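Does Anyone Read the Strata Notices?
Term project report, Rhea Panganiban and Lợi Diệp

1. Background

Our building puts a notice in the lift whenever something is about to stop working. We wanted to know if the neighbours read them, or just stand near them. Over one term we put up 12 notices, in three colours of paper, and left a reply slip under each.

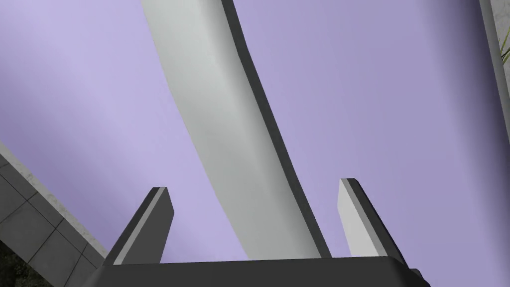 Fig. 1. Curved beam, pale grey, matte finish.

2. Method

Honeylyn Fajardo wrote the wording and Inna Bondarchuk cut it in half, twice. The longest notice, on bin etiquette, ran to 1563 letters before she got to it and 1011 after. Both versions went up. 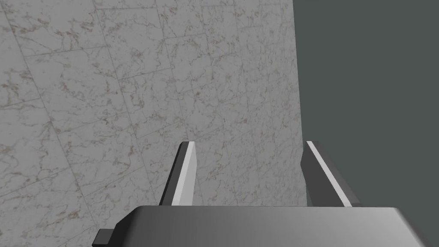 Paper colour mattered more than we had guessed. White notices got the fewest slips back, and Crisanto Javier blamed the background. He may have a point: with brown and grey veins wandering all over pale marble like that, small grey type wouldn't stand a chance. We switched to yellow in March and the slips picked up, including one that only said "no".

3. Results

Of the 12 notices, 11 got at least one reply. The one that got none was the notice asking people to reply. The short bin notice did better than the long one, though the bins look the same as ever.

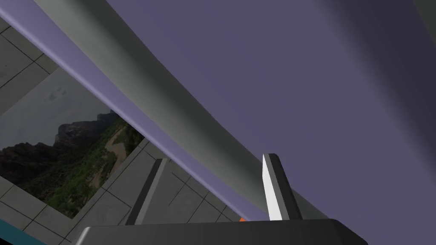

4. What we would change

Bigger type, fewer capitals, and a pen on a longer string. Ours lasted until lunchtime.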